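Tritovia publishes maintenance routine for its table-setting cell

PRUSTON, 19 May 2022. Tritovia today released the written maintenance routine for its table-setting cell at Pruston, covering the arms, their grippers and the cables that serve them. The document runs to 37 pages and replaces the notes issued to operators in December.

The cell is built on a kitchen worktop and handles ordinary plates and cutlery. Under the new routine, operators inspect the gripper fingers at the start of each shift, wipe the contact faces with a lint-free cloth and confirm that both fingers open and close evenly. Cable slack is checked with the arm in its lowest working position.

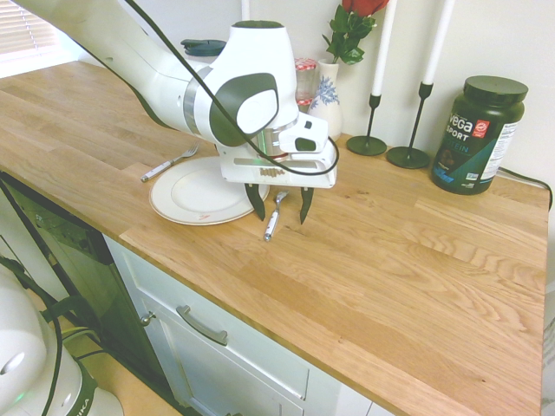 Any finger showing a cut or a hardened face is to be changed as one of a pair. Replacement sets are held at Pruston under part number 2223 and are supplied by Bedell. After a change, the operator must repeat the closing test at reduced speed before normal work resumes.

"Thin handles on a flat surface leave very little margin, and a worn finger will show up there first," said Tarek Amrani, head of technical services at Tritovia. "We wanted a routine that the person on shift could follow without calling an engineer."

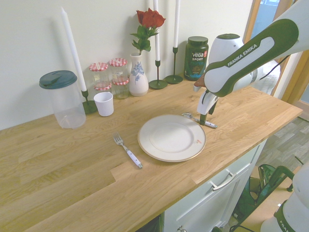

Height settings are to be verified against the worktop every week and after any knock to the base of an arm. Results are entered in the cell log, which held 3194 entries when the routine was approved. Mansour will carry out the yearly service of the joints and brakes.

Copies of the routine are available on request from the Tritovia press office, Pruston.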